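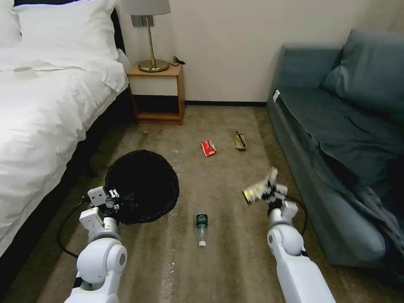 One Flendwood guest wanted to know why the cleaning robot had stopped at her bedside and announced, twelve times, that the room was finished. Huerta would like to know too.

**Huerta pauses room-tidying software after stopping fault**

JUSHAM, March 2022: Huerta has withdrawn its Skateretti tidying software from all 300 rooms at the Flendwood hotel. A fault let robots report a job complete with trash still on the carpet and, less charmingly, ignore the stop button for five seconds. There were no injuries. A corrected version will go out once the button means stop.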